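Hillano Repair Workshop
Minutes of the Hardware Refurbishment Meeting
25/07/2026

Present: Jenő Lengyel (chair), Emese Jakab, Fiona Haldane, Edit Fülöp (minutes)
Apologies: Emese Fekete

1. Minutes of the March meeting
Approved without amendment.

2. Desktop board inspection
Ms. Jakab reported on the Dell desktop, which is laid on its side with the case open. The processor socket is empty and its retention frame is exposed.
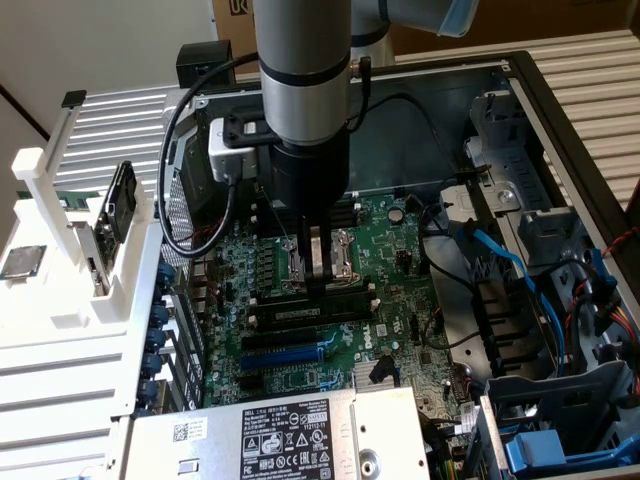

The chair asked that the socket contacts be examined under magnification before any processor is ordered. Ms. Haldane will obtain a quotation from Iltelix, with a spending limit of $400.

3. Memory
Ms. Jakab noted that the memory slots are empty on both sides of the socket. It was agreed to draw modules from existing stock and to record them under job number 955. Mr. Lengyel asked that the coin-cell battery be tested at the same time. 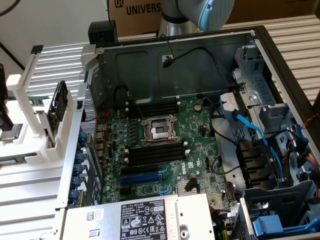 4. Expansion slots and chipset
Members reviewed the layout of the board. No expansion cards will be purchased at this stage. Ms. Fülöp will update the job file.

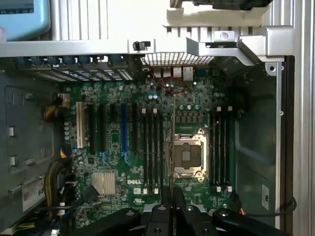
Dell motherboard, seen from directly above, with the processor socket open.

5. Actions
Socket examination: E. Jakab
Iltelix quotation: F. Haldane
Job file: E. Fülöp

The meeting closed after 28 minutes.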